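# Moura Room Arm, from Trorkilport

2/9/19

The Moura is a single arm with a two-finger gripper, sold to hotels for bedside resets: remote, phone, cups, drawer. Trorkilport says it gives housekeepers time back. We listed it in January and still have doubts, so read the specs with them in mind.

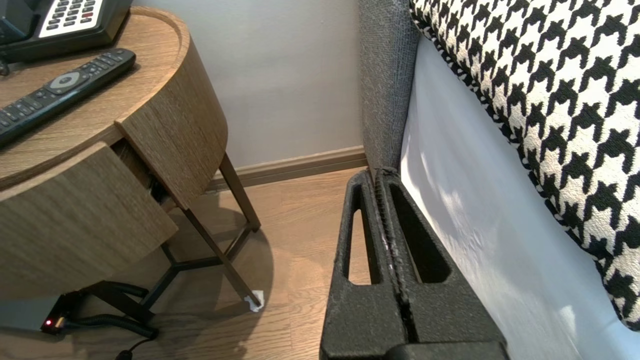
**Does it replace a housekeeper?**
Beds, bathrooms and trash all stay with your staff. The Moura handles nightstands, and a person has to bring it to each room.

The Draswood hotel tried it in 6 rooms. Staff there told us the lifting was the same as before and the paperwork was worse.
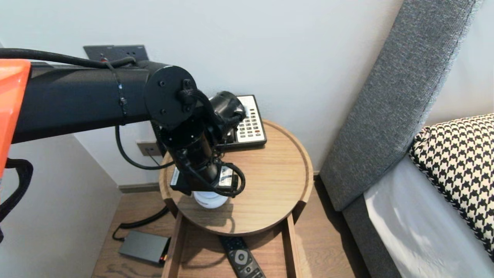 Management liked the logs it keeps. The people being logged liked them less, and we'd settle that before signing anything.

- Rated load: 49 oz
- Charge time: 60 minutes
- Stored room layouts: 200
- Optional: Rorkalach rolling base, sold separately

Rental only for now. Ask us for the staff training sheet, it's short.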